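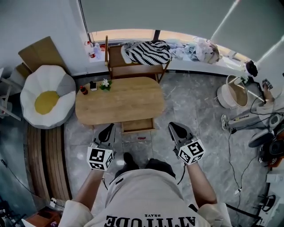 Subject: Police cordon alert not received in part of Wevville
Opened by: So-yul Ko, public safety desk, Vurnulby district
Assigned to: Davina Gillies, Nurent support
Priority: High
Opened: Mon 9 October

Description from the reporter

Last night the police closed the streets near the old Shearer mill, where they were looking for two armed men. The duty officer asked us to send the message "Stay indoors, lock your doors, do not approach" to all registered residents of Wevville. I sent it from the Nurent panel in the usual way, with the zone "Wevville all".

The panel showed the status "Completed" with a green mark. However, this morning many residents of the east side telephoned to our desk and said they had received nothing. One man walked his dog up to the police tape and learned of the cordon from the officer who stood there. The west side received the message normally.

I have already checked the following before writing to you. The residents who telephoned are in the register and their numbers are correct. The message text was the approved one, without any change. I did not repeat the message, as the police have asked us to send nothing more until they give a new instruction.

Reply, Davina Gillies

Thank you for the clear report. Could you please export the delivery list for this message and attach it? Choose Reports, then Deliveries, then "Include skipped". Without this last box the list contains only the numbers which were attempted. Please also tell me if anyone has edited the zones since January, when the Wevville zones were last imported.

Reply, So-yul Ko

The list is attached. With the box ticked I can see 82 numbers with the status "Skipped, no zone". All of them are on the east side, between the mill and the river.

About the zones: yes, a colleague divided Wevville East into 4 smaller zones in the summer, so that the police could warn single streets during the house searches. I was not aware of it when I sent the message.
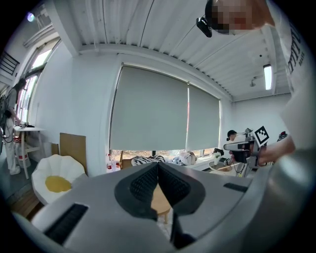

I can also confirm that a test to my own telephone arrives in less than a minute, so I believe the network is not the problem.

Reply, Davina Gillies

I have found the cause. "Wevville all" is a saved group and it keeps the list of zones from the day it was made. When Wevville East was divided, the old zone was removed from the group but the new ones were not added. The panel says "Completed" when every attempted number has an answer, and skipped numbers are not included in this.

Please do these steps:

1. Open Groups and select "Wevville all".
2. Press Edit and add the new east zones.
3. Save, then press Recount and compare the total with your register.

Reply, So-yul Ko

Done. After the recount the total is the same as in our register. There were 3 other groups with the same fault and I have corrected them too. The police permitted a short test message to the east side after lunch, and the report shows no skipped numbers.

I would still like the panel to show a warning when numbers are skipped. Please keep the ticket open for this point.

Reply, Davina Gillies

Passed to the development team as a change request. Status set to "Waiting".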